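How to Request a Group Room Block Through the Visitor Bureau

By Elango Kulkarni
Posted 10/26/18 | Print | E-mail | 4 comments

Use the lead form for any event that needs rooms at more than one hotel. Single-hotel groups should contact the property directly.

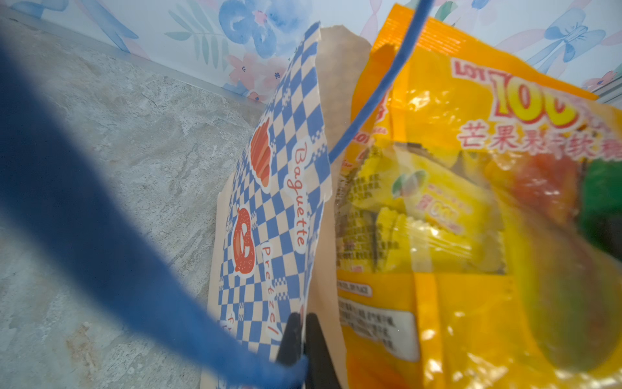
Before you start

Have the arrival and departure dates, the peak-night room count and a rate ceiling. Peak night is the night with the most rooms in use. Do not enter the total for the whole stay in that field — hotels will quote on the wrong number.

Filling in the form

1. Open the Renico portal and select New Lead.
2. Enter the organization name as it should appear on the contract.
3. Enter rooms for each night on a separate line. Leave no night blank; use 0.
4. Under Distribution, choose All Properties or pick hotels by name. Blocks under 70 rooms on peak may go to a single district.
5. Set the response deadline. Ten business days is standard. For March dates, allow 15.
6. Attach the meeting space grid if you need function rooms. Snack and coffee service goes on the grid, under Catering.
7. Submit and write down the lead number.

Comparing bids

Bids arrive in one summary sheet. Check whether each rate includes occupancy tax, then check the attrition clause and the cutoff date. Hotels release unsold rooms after the cutoff — extensions must be requested in writing.

To change a submitted lead, reply to the confirmation message with the lead number in the subject line.

Filed under: Meeting Planners, Hotels & Lodging
Shares: 70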